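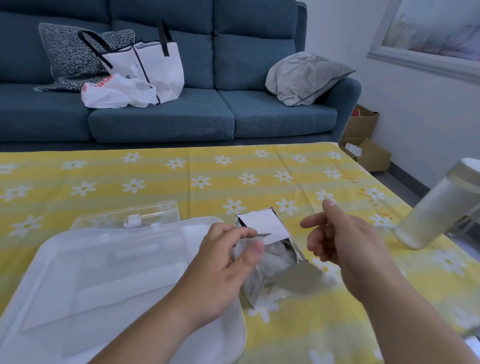

Opening a package at the table. The box usually goes out with the trash the same week.

The Case for Fixing the Toaster

By Delphine Rosenthal

My toaster is 13 years old. Last February the lever stopped staying down, and I did what most people would do. I looked up the price of a new one. It was less than I had spent on groceries the day before, and it could have been on my porch by the next afternoon.

I took the old one to a repair counter in Fendberg instead. The man there charged me 21 dollars and had it for 3 days. He replaced a small part under the lever and cleaned out a lot of crumbs. I paid nearly as much as a new toaster would have cost, and I would do it again.

I know how this sounds. People who write about repair tend to make it a matter of character, as if anybody who buys a new appliance has failed a test. I don't believe that. A parent with two jobs and a broken toaster should buy a toaster. My argument is with the way we have set things up, so that fixing something is nearly always the slower and more confusing choice, and often the more expensive one too.

Start with the parts. When the pump went on my Seris dishwasher, I called the company and was told the pump wasn't sold on its own. It came only as part of a larger assembly, which cost more than half the price of a new machine. The pump itself is a simple thing about the size of my fist. Somebody decided that I should not be able to buy it.

Then there is the question of getting inside. Older appliances in my mother's house were held together with ordinary screws. You turned the thing over and there they were. Many newer ones are glued, or snapped shut with plastic tabs that break the first time you pry them. I have an electric kettle that can't be opened at all without cracking the base. The heating element will probably outlast me, but the switch won't, and when the switch goes the whole kettle goes with it.

The usual defense is that this is what shoppers want. We want things cheap, thin and light, and glue is cheaper than screws. There is some truth in it. I have picked the cheaper model plenty of times myself. But I have never stood in a store and been told which of two coffee makers could be opened. It isn't printed on the carton. The price is on the tag, the color is plain to see, and the one fact that will matter in year five is left out. Shoppers can't be said to have turned down something they were never shown.

I would like to see it printed. A plain label on the outside of the carton would do: how long parts will be sold, what the common ones cost, and whether the case opens with normal tools. No one would be forced to build anything differently. A company that wanted to go on selling sealed kettles could do so, and people who didn't care could go on buying them. I suspect more of us would care than the manufacturers think.

The second thing I would like is more repair counters. The town of Landetum, where I grew up, had two when I was a child, and a shoe repair place that would also look at a lamp if you asked nicely. All three are gone. The closest one to my mother now is 67 miles away. She is not going to drive that far with a vacuum cleaner in the back seat, and I wouldn't ask her to.

It's a hard business to run. Harold Wuyts and Sons, the counter I use, gets by on sewing machines and mixers, the things people are fond of enough to pay for. Toasters are a favor. If cities can offer tax breaks to warehouses that send us new goods – and mine does – they can offer something to the few shops that keep the old goods going. A lower rent on one storefront would be a start.

A friend who read a draft of this asked me whether a toaster was worth so many words. Probably not by itself. But I have thrown out a printer, two fans and a blender that I believe were one small part away from working, and I don't think my house is unusual. Each time, I felt a little foolish carrying it to the curb, and each time a new carton came in the other direction.

The toaster is back on the counter. The lever is a bit stiffer than it used to be, and it still burns one side if I set it past four.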